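Marker tracking and the number I stopped believing

Posted 2/26/24

I keep reading that hand-held grippers have solved data collection for manipulation. You squeeze, you wave your arms, a policy comes out the other end. I've been working on the pose side of this with Raed Nseir for a while now, and I'd like to see more people talk about the boring software in the middle.

Our setup has a fiducial cube on each gripper, near the handle, and a head camera that is supposed to see both. The detector is fine. What worries me is everything after it. When the camera gets two faces of a cube the pose is decent. When it gets one, seen almost straight on, the orientation can flip between two answers that fit the pixels nearly as well, and our old filter would happily average them. You can guess what the policy learned from that.
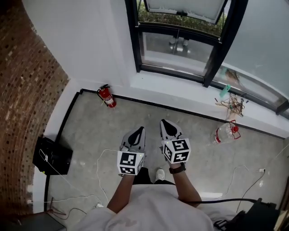 So before recording any task we now do a dull check: arms out, fingers closed, both cubes in view, stand still. Hestum, our replay tool, plots the left-to-right transform while you do it. If that line wanders, I throw the session out. Raed thinks I'm too strict. Of the last 3000 clips I dropped 33 on this test alone, and he would have kept most of them.

The Lukholm smoother was meant to make the check unnecessary. It does give you lovely curves. I don't trust lovely curves. It filled a gap of 5 frames with motion that looked perfectly human and put the gripper 2 centimeters inside a table.

I've switched it off until April, when Raed wants to try again with the raw corner errors passed through. I'll rerun the same clips and post the plots, including the ugly ones.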